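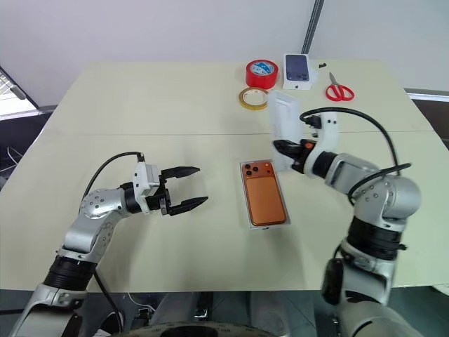 What does the club have to finish before the April showcase?
A two-arm routine that puts a smartphone in its tray and the tray in its box, with both arms running from one program.

Flemuna Robotics Club, minutes of the meeting of October 14, 2018
Chair: Saranya Shetty. Minutes: Lensa Zeleke.

12 shares 3 comments

1. Previous minutes
Approved with one correction. The gripper spares order was placed with Nuloden. The earlier text named Clarkari, who supply the cable only.

2. Phone packing project (working name Alva)
S. Shetty reported on the task sequence. The phone starts face down. One arm handles the tray and the other handles the phone. The box is the last stage and has not been programmed.

The demonstration log stands at 146 recorded runs. The target for the first training pass is 700. L. Zeleke asked whether runs with a dropped tray count toward the target. Agreed that they are kept in a separate folder and excluded from the total.

Grip width on the tray was discussed. The tray flexes when the fingers close past the set point. S. Shetty will lower the closing force in the configuration file and repeat the lift test on both arms. 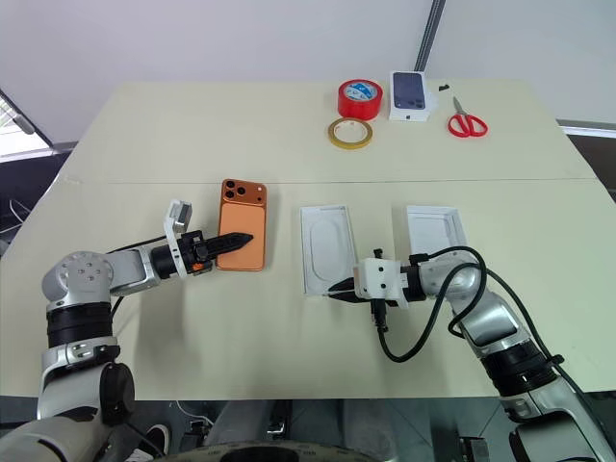

Approach angle for the phone remains open. A low approach pushes the phone along the table before the fingers close. A steep approach puts the fingertips too near the camera lenses. Two members will test intermediate angles and enter the results in the shared sheet, one row per attempt.

Start positions are to be varied between runs. Tape, scissors and the printed phone box may stay at the back of the table as background objects. Members are to note in the log when any of them is moved.

3. Cables
Wrist cable slack to be checked before each session with the arms powered down. The checklist now has a line for this.

4. Budget
Balance brought forward: $2,524. Approved: $610 for replacement fingertips and one spare wrist cable. The request for a second workstation is deferred.

5. Showcase entry
Entry form to be submitted by S. Shetty. The form asks for a cycle time. No figure will be given until the box stage runs end to end.

6. Actions
S. Shetty: closing force change, lift test, entry form.
L. Zeleke: log folders, fingertip order, updated checklist.

7. Other business
Login accounts for new members are still outstanding. Carried to the next meeting.

0 likes Share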